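About us

Hello, I'm Nia Samuel, and I run Ornside with Flurina Wallner and (on Mondays, and whenever a clasp defeats the rest of us) Fidel Quezada. We sort, untangle, mend and re-house other people's jewellery. That's the short version. The long one involves a great many knots.

I started Ornside at my mum's dining table in Wirton. She'd been left a biscuit tin of necklaces by her aunt, all of them knotted into one lump the size of a satsuma, and she was ready to hand the whole lot to the charity shop. I asked for the weekend. It took 3 evenings, two pins and a drop of baby oil, and at the end of it there were eleven chains laid out on a tea towel and my mum was crying over a locket she thought she'd lost at school. I'd been working in a building society up to then and I can't say I was sorry to leave!

Flurina joined a bit later. She trained as a bookbinder, so she's the one who looks after the boxes themselves – split hinges, linings that have come away, ring rolls gone flat from forty years of the same three rings. She has opinions about glue. If you bring in a box with a torn pocket she'll probably tell you what was used on it last time and why it was wrong, but she'll be very nice about it.

We moved into our unit at Pledutholm with 4 folding chairs and a kettle. It's on the ground floor, the second door past the bike racks, and there's a bell that works if you lean on it. Last year we looked after 176 boxes, the smallest of them a child's one with a dancer that had stopped dancing (she's going round again, a little slowly) and the largest so heavy that Fidel had to go and fetch the trolley from the tile place next door.

What we do, more or less, is this. You bring us your box, or your tin, or your carrier bag. We tip it out in front of you and go through it together, and you tell us who's who – which brooch was Gran's, which earrings you bought yourself in a sale and never liked. We write that down. I think that's my favourite bit of the job, and it's the bit people tell us they'd put off for years. Then we untangle, clean what can be cleaned, find the missing earring backs, and put everything home again in an order that suits you.

Maarja Kļaviņa teaches our Saturday class, which is called The Egger for reasons that go back to the egg boxes she used as sorting trays in the first one. You bring a jumble and leave with it sorted. There's cake. Awuor Mugo answers the phone and keeps the bead drawer, which had 1000 odd beads in it when she last tipped it out and counted them over a wet lunchtime. If you're one bead short on a bracelet, ask Awuor first.

People often want to know what sort of box they should buy, and we do try not to be bossy. But I'm very fond of the old-fashioned kind with a proper lid. Rings go in the rolls, chains lie full length in a long compartment down the side, and a soft pocket in the lid is lovely for the flat things you'd otherwise lose.

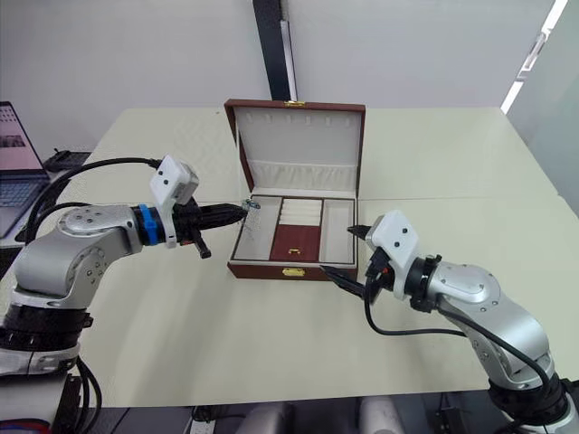 How do I stop my necklaces tangling once they're back in the box?
Fasten every clasp before you put the chain away, and lay each one out straight by itself. Very fine chains do better threaded through a drinking straw, with the clasp done up on the outside.

We don't do valuations, and we don't buy or sell. If we think something ought to be seen by a jeweller we'll say so and give it back to you in its own little bag.

Drop in any weekday except Wednesday, from ten until four, or ring first if you're coming a long way. The kettle is a better one these days, and there are more chairs.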